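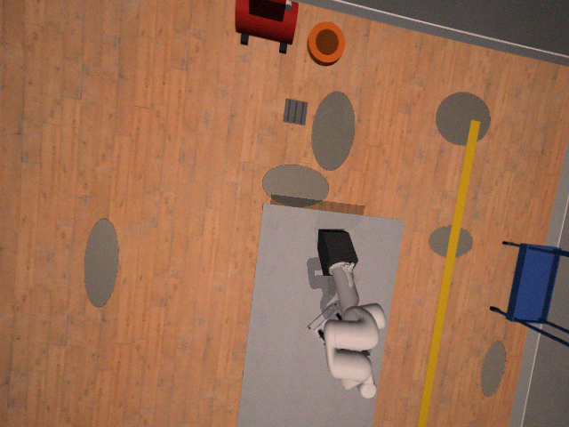
主题:Re: 拧阀门任务,75 条遥操作示教,够不够?

发件人:Kiran Vishwakarma
收件人:示教与遥操作讨论组

Gianni,各位:

数据和录像都看过了,拖了几天才回,因为我想先把轨迹自己放一遍再说话。先交代立场:我对遥操作示教这条路不反对,自己这几年也靠它吃饭。可是你信里有几处推得太快,我跟不上。下面分段回,原信全文附在最后,没跟上前面讨论的人可以先看那一封。

一、75 条是怎么数的

你信里写:

“目前一共 75 条成功示教,由 2 名操作员用 Pace 手柄录制,失败的已经剔除。”

剔除了多少?这个数字信里没有。我翻了你共享目录里的日志,被标成 discard 的有 12 条。单看比例不算难看,但我把这 12 条全放了一遍,里面至少有一半我看不出为什么要扔。有几条只是操作员把夹爪停在手轮上方犹豫了一阵,后来还是下去了,还是拧了。这种我会留着。策略到了现场,最需要的恰恰是从犹豫、偏一点、重新对一次的状态里走出来的样本。把它们剔掉,剩下的全是一气呵成的轨迹,训练曲线当然漂亮。

另外几条确实该扔,比如指尖蹭到轮缘之后整个轨迹抖起来的那两三条。不过这几条的处理方式我也有意见:日志里只有一个 discard 标记,没有原因。谁判的、按什么判的,过三个月没人说得清。请至少加一个字段,写“碰撞”“超时”“操作员主动放弃”这种粗分类就行,别的不强求。

还有,两名操作员的轨迹我按文件名分开看了。差别大得出乎我的意料。一个人习惯从正上方直下,另一个人总是先停在一侧再横着靠过去。两种都能完成,混在一起训练就不一定了。你们用的那个动作头能不能容得下两种走法,我没在信里看到任何检验。建议先各训一份,再训混合的一份,三份放在一起比。如果混合的反而差,那所谓数据多样性在这里就是个负担。

二、仿真里的阀门太听话

我最怀疑的是这一段。Surkell 里的场景搭得不错,阀体、手轮、两块支座都有,接触也算。但一个手轮难拧的地方,看外观是看不出来的。填料压得紧不紧,停用久了以后起步那一下要多大的力,转到底的时候是硬顶住还是慢慢变沉,这些全靠参数,而你们的参数表里转动阻尼是一个常数。一个常数!

我在 Zarnia 那边的泵房里待过一个夏天,用手拧过的阀门没有两个是一样的。有的第一下死活不动,动了以后又松得像没装好。人的手对这种事反应极快,手柄传不过去,至少 Pace 传不过去,它只有振动,没有力。操作员在仿真里学到的是“看着转就行”,策略跟着学到的也是这个。等换到实机上,第一下没动,策略会怎么办?按你们这批数据,它大概会继续走它的轨迹,指尖在轮缘上滑过去,然后很有信心地去做下一步。

请不要回答我说“可以做域随机化”。可以做,我知道。可是随机化的前提是示教里有对应的应对动作。阻尼随便你怎么变,操作员录的时候是常数,他就从来没有做过“加一把劲再试”这个动作,你从哪里随机出来?

能做的改动我列几条:
录制的时候就让阻尼变,每条一个值,不告诉操作员;
起步阻力和转动阻力分开设;
留一部分条目,阻力设得高到正常姿势拧不动,看操作员怎么处理,哪怕他最后放弃,也把放弃的过程录下来;
手轮的初始角度也该变。我抽看的那些,轮辐起始位置几乎一模一样。
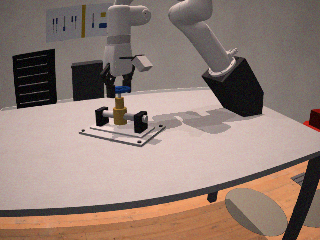 三、关于“人眼看得清”

你信里写:

“操作员只看屏幕,不需要任何立体显示,夹爪与手轮的相对位置完全看得清。”

这句我不同意。两指夹爪去对一个手轮,侧面看过去轮子几乎就是一条扁椭圆,左右偏多少好判断,前后差多少就很难。右边那根手指有一段时间是在轮缘后面的,指尖被挡住一块,操作员到底是看见了还是猜的?我怀疑多半靠猜,猜多了就变成手感,手感只在这个视角、这个阀门、这张桌子上有效。

台面上有机械臂的影子,我承认影子能帮点忙,人会下意识拿影子判断高低。问题也在这里。仿真里光源固定,影子每次都落在同一片地方,操作员学会了利用它,策略的图像编码器大概也学会了。哪天把灯挪一下,成功率掉了,大家又要开会讨论是不是网络太小。

做个很便宜的实验就能知道:把渲染阴影关掉,让同一名操作员再录一小批,看用时和修正次数变多少。如果没变,我收回这一段。如果变了,那“完全看得清”这句话请从文档里拿掉。

多视角我没意见,俯视和斜视配合着看应该会好。但你们的日志没有记录操作员当时在看哪个窗口。训练时策略同时吃进所有视角,示教时人一次只盯着一个,这中间的差别没有人量过。我不敢说它一定要紧,只是看到一份宣称“所见即所学”的说明,会想问一句所见到底是哪一个。

四、手把手拖动那一半

原信后半段拿遥操作和拖动示教作对比,结论是遥操作全面胜出。我看了对比表,觉得表里的两列根本不是同一件事。

拖动示教那一列用的是实机,任务是夹黑盒子;遥操作那一列用的是仿真,任务既有盒子也有阀门。盒子本身就好夹,夹住提起来就算成功,阀门要夹、要转、要松、可能还要再夹。你把两类任务的用时平均到一起,再跟另一列比,得出来的数我不知道该怎么读。

拖动示教有它的毛病,这个我比谁都清楚。人的手臂会挡住相机,拖的时候关节走的姿势和电机自己走的不一样,拖重的臂拖一上午肩膀受不了。但它有一个好处是手柄替代不了的:人抓着臂去碰轮子,碰上的那一下,手里是有感觉的。对拧阀门这种事,这一点感觉可能比多录几十条都值钱。我说可能,是因为我也没有数据。你们有实机,你们做起来比我方便。

要比就请这样比:同一个任务,同一台臂,同样的人,两种示教各录一样多,然后用同一套训练脚本。别的都可以商量,任务不同就没法比。

五、那个 70%

你信里写:

“用这批数据训练的策略在仿真中成功率达到 70%,Zimavance 的同事认为已经可以安排实机测试。”

成功的定义我在评估脚本里找到了,判据是手轮转角超过阈值。只看转角。那么下面这几种情况全算成功:夹爪没夹住,靠指尖侧面把轮子拨过去的;转到位以后手指还卡在轮辐里没退出来的;转过头的。我没有你们评估时的录像,不知道这几种各占多少,所以也不想说 70% 是虚的。我只说这个数目前没法用来决定要不要上实机。

评估时请存录像,全部存,成功的也存。我以前吃过亏,只存失败的,结果失败分析写得头头是道,后来有人偶然看了一眼成功的,里面有一堆是蒙对的。

再说时间点。夹爪张开、停在手轮上方,还没有接触的那一刻,是整条轨迹里信息最多的一刻。
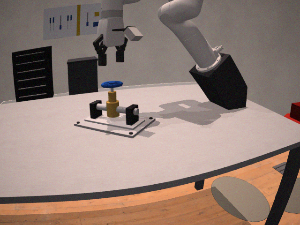
后面能不能夹正,多半在这时候就定了。两个指尖中间的空隙对着轮子的哪一部分,手腕的角度和轮面差多少,这些在下降之前都能算出来。我建议在每条示教和每次评估里都单独截出这一段,算两个量:夹爪中心到轮轴的水平偏差,还有手腕轴线和阀杆的夹角。仿真里这些量直接就能读,不花钱。然后把它们和最终结果画到一张图上。要是策略在这一刻的分布和示教的分布差得远,那下降以后拧成拧不成都带运气成分,再加数据也是往错的地方加。

这件事我自己已经用你们的日志试了一下,只做了示教那一半(评估的轨迹没存全,做不了)。初步的印象是,从正上方直下的那位操作员偏差小,但每次都偏向同一边。我猜跟视角有关,见第三段。脚本很乱,想要的人回信跟我说,我整理一下再发,别指望注释。

六、上不上实机

我的意见是 9 月先别排。如果 Zimavance 那边时间已经占好了、退不掉,那就把这段时间拿来录拖动示教,或者干脆拿来测阀门本身:夹着轮子慢慢转,把力矩曲线录下来,回头填进 Surkell 的参数表。哪怕只测一个阀门,也比现在那个常数强。

至于用这批数据训的策略直接上去拧,我投反对票。臂坏不坏先不说,手指卡在轮辐里再继续转,会是什么后果,负责实机的人应该想得出来。急停按钮要有人手放在上面,力矩上限要先设低,这两条写进测试计划之前,不管成功率是多少我都不会签字。

另外有件小事。共享目录里盒子任务和阀门任务的文件混放在一起,文件名又只有序号,我第一遍是一条一条点开才分清楚的。能不能按任务分个目录?

如果我哪里看错了日志,请直接指出来,别客气。

Kiran

----- 原始邮件 -----
发件人:Gianni Gatti
收件人:示教与遥操作讨论组
主题:拧阀门任务,75 条遥操作示教,够不够?

各位好,

向大家汇报一下阀门任务的进展,顺便征求意见。

目前一共 75 条成功示教,由 2 名操作员用 Pace 手柄录制,失败的已经剔除。场景在 Surkell 里搭建,机械臂装在桌面的斜面底座上,末端是两指夹爪,目标是小阀门上的手轮。同一套场景里我们还录了夹取黑盒子的任务,作为热身和对照。

操作员只看屏幕,不需要任何立体显示,夹爪与手轮的相对位置完全看得清。上手很快,新人练一个下午就可以正式录制。相比之下,我们之前在实机上做的拖动示教要慢得多,人也累。附件里有一张对比表,从用时、人力和轨迹平滑程度来看,遥操作都更好,所以后续我倾向于全部转到遥操作。

用这批数据训练的策略在仿真中成功率达到 70%,Zimavance 的同事认为已经可以安排实机测试。我们初步打算 9 月上实机,先拧空载的阀门,顺利的话再联系 Zarnia 谈现场。

想听听大家的看法:
1. 75 条对这样一个任务是否足够?继续加到多少比较合理?
2. 是否有必要再找几名操作员,还是两个人录到底更稳定?
3. 有没有人在阀门一类的旋转任务上试过纯仿真示教、再直接迁移到实机?效果如何?

日志、评估脚本和参数表都放在共享目录,欢迎随便翻。

Gianni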